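Otov Hand-Held Gripper
Research equipment > Demonstration capture > Hand tools

Supplied as a single tool with three sets of finger pads, a charging lead and a carry pouch. Made to order in small batches.

Hi, I'm Aslak Isaksson, and I build these. I also use one most weeks, so what you're getting on this page is part product listing and part notebook. If you only want the spec and the ordering details, scroll down, I won't be offended!

What it's for

The Otov is a gripper you hold in your own hand and do chores with, while a camera on the tool watches what the fingers are up to. You squeeze, the fingers close, the recording goes to a card, and later on that recording teaches a robot arm wearing the same fingers. No arm has to be in the room while you collect. That was the whole appeal for me when I started, because our arm weighs more than I do and lives bolted to a bench, and the kitchens I wanted data from are up two flights of stairs.

I know there are other hand-held tools around now. Ours has linkage fingers instead of a sliding jaw, and that choice came straight out of one study we did, so let me tell you about that before the numbers.

The bowl study

Ylva Hägglund and I spent most of a spring on metal mixing bowls. Plain stainless steel bowls, the kind everybody has a stack of. They're a horrible thing to learn from. They're shiny, so the camera sees the room and the tool in them as much as it sees the bowl. They're thin at the rim and they roll when you nudge them. And if you come at the rim from a slightly wrong angle, the fingers push the bowl along the counter instead of picking it up.

Our question was pretty narrow: if you train a policy (the bit of software that decides where the hand goes next) only on hand-held recordings, does it matter how the person approached the rim? We suspected it did. Ylva thought it mattered a lot, I thought it mattered a bit, and we had a small bet on it that I'd prefer not to discuss.

So we recorded 2,861 demonstrations across 23 home kitchens. Each one was short, just a bowl getting picked up and put somewhere else. Half of our people got no instructions past "move the bowl." The other half were asked to do what we ended up calling a rim-first grasp: bring one finger inside the bowl and the other outside, touch the rim with the inside pad, then close. It feels fussy for the first ten minutes and then you stop noticing it. 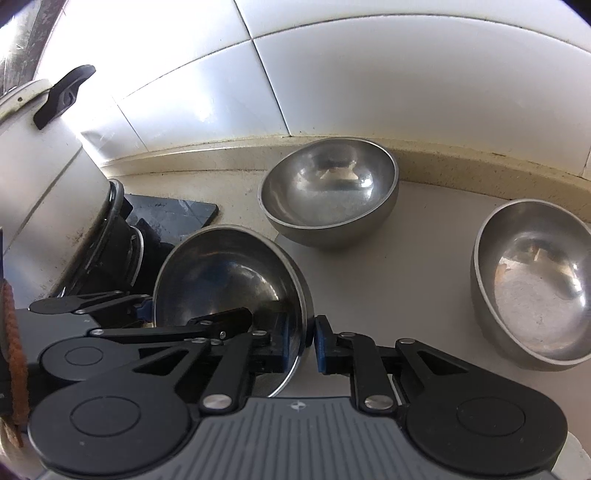 The Otov with a steel bowl tilted up on its edge, rim pinched between the two blue pads.

With the same training recipe and the same arm, the policy trained on rim-first recordings picked up bowls it had never seen far more reliably than the one trained on the do-as-you-like half. It also failed in a nicer way. When the free-form policy missed, it tended to keep closing on air and carry on to the drop-off as if it had a bowl. The rim-first policy would usually hover, back off a little and try again. I think that's because our rim-first people did a lot of tiny corrections just before closing, and those corrections ended up in the data. Ylva has a different explanation to do with reflections, and we argue about it at lunch.

A few things I should be plain about. We only tested on one arm. We only tested bowls, so please don't write to me in a year saying the method was useless on wine glasses (I'd believe you). And the difference shrank when bowls were stacked inside each other, where there isn't much room for the inside finger and people in both groups ended up improvising in the same way. Stacks are what we're working on now.

How that changed the tool

The first version had a straight sliding jaw, and a rim-first grasp with it was a real pain. You had to lift your wrist way up to get one side over the rim, and by the end of a session everybody was rubbing their forearm. The angled linkage arms let the pads come in from the sides and drop over an edge with your wrist more or less level. They also keep the body of the tool back from the bowl, and that gives the camera a better view of the contact.

The pads changed too. We started with hard plastic, which skated all over polished steel, and then went through a very sticky silicone that gripped beautifully and wouldn't let go of anything. The blue ones are a compromise. They grip a thin rim without leaving you peeling the bowl off afterward, and they're easy to find in a video, even when half the picture is glare.

The other big change was pivot stiffness. Loose pivots feel lovely in the hand but they let the fingertips wander, so the fingertip position you log isn't quite where the fingertip was. We tightened everything up after an embarrassing week of chasing a software bug that was really a wobbly rivet.

Specification

Body: grey, ribbed for grip, with two round pivot discs
Fingers: two, black linkage arms with riveted joints
Pads: blue rubber, replaceable
Mounting: same finger set fits the Seltus wrist plate for use on an arm
Recording: to card in the tool, start and stop by thumb button
Power: internal battery, charges by the supplied lead
Software: Cudano Reader, included, for trimming, checking and exporting recordings
Spares: pads, rivet sets and finger sets all sold separately

In the pouch

The gripper with fingers fitted
Three sets of pads, one already on
Charging lead
Hex key for the finger screws
A printed card with the rim-first instructions, the same wording we gave our study group

Using it day to day

Wipe the pads before you start. Kitchen grease is the number one reason a good session goes bad, and you won't feel it happening, because your hand quietly squeezes harder to make up for it. A damp cloth and a drop of dish soap is all it needs.

Do the calibration squeeze at the beginning of every session: fully open, fully closed, hold for a slow count of three. The Reader looks for it and will grumble if it's missing. You can fill it in afterward by hand, but it's dull work and I've done enough of it for both of us.

I'd also plan for breaks. We switched people every 25 minutes in the study and the quality of the recordings stayed much steeper... sorry, steadier, than when we let folks go until they got bored. You can watch it go downhill in the finger traces, the closes get faster and sloppier and the little corrections disappear.

Don't tidy the kitchen first! I can't say this enough. Leave the other bowls out and leave the pans where they are. Our best recordings came from counters with stuff on them, and the policy trained on tidy rooms alone went to pieces the first time it met a frying pan.

Questions people send me

Can I use it left-handed? Yes. The trigger is symmetric and the thumb button can be moved across with the hex key.

Does it work with my arm? If your arm takes the Seltus wrist plate, yes. If it doesn't, send me the bolt pattern and I'll tell you if an adapter is possible. We've done one for the Nordin arm and it's in the spares list.

How long do pads last? On steel and ceramic, a long while. On anything rough, like unglazed clay or cast iron, they go quickly. Change them as a pair, otherwise the grip pulls to one side.

Can I get the bowl recordings? The rim-first half, yes, we send it out with every tool. The free-form half has more of people's homes in it than we're comfortable sharing, so that one stays here.

Is there a paper? There's a write-up, with the failures in it. Ylva wrote the good parts. Ask and I'll send it along with your quote.

What if I break it? You'll most likely break a rivet, and that's a ten-minute fix with the spares set. Anything worse, mail it back and I'll look at it. I like seeing how they wear, so I may ask you a lot of questions.

Ordering

We build in batches and the next one goes together in July. Send a note through the contact form with how many you'd like, which arm you're using (if any) and whether you want extra finger sets. Schools and university labs can pay by invoice. I answer the form myself, usually on a Wednesday, and if you're working on anything with stacked bowls please say so, I'd love to compare notes.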